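Repacking Small Electronics for Return Shipment
August 19, 2018
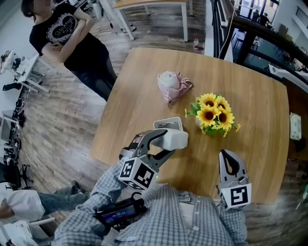 A white box held just above an oak-grain tabletop, with a small electronic device on it.

The Jarkley warehouse has changed its packing rules for returned electronics. The new rules apply to all items under 13 pounds, including chargers, clocks, routers and handheld meters. Heavier items still go through the freight desk at Cludberg and are not covered here.

The main change concerns void space. Until now, a carton was accepted if the contents did not shift when it was tilted by hand. From now on, each item needs at least 2 inches of fill on all six sides, measured from the item's own box to the inner wall of the outer carton. Crumpled kraft paper is accepted for items under 7 pounds. Above that weight, use molded pulp or foam corners. Loose fill is no longer accepted at any weight. In a drop test run in May, it settled to the bottom of the carton and left the top face of the item touching the lid.

Retail boxes must not be used as the outer carton. Most are single-layer board and are not rated for stacking. Tape the retail box shut on one seam only, so that the inspection desk can open it without cutting the printed panels.

Cables should be coiled flat and bagged separately. Do not wrap a cable around the device. Remove loose batteries and note this on the return slip. Devices with a sealed battery need the printed lithium label on the long side of the carton, clear of any tape.

Return slips are now a half sheet. The old full-page form will be accepted for another 30 days. Write the serial number from the device itself, as the number on the retail box does not always match.

Subbarao Bhat has the carton size chart and will send copies to the Jokbridge and Kairys counters. Questions about labels go to Smaranda Nedelcu at the inspection desk. Cartons already sealed under the old rules can be shipped as they are.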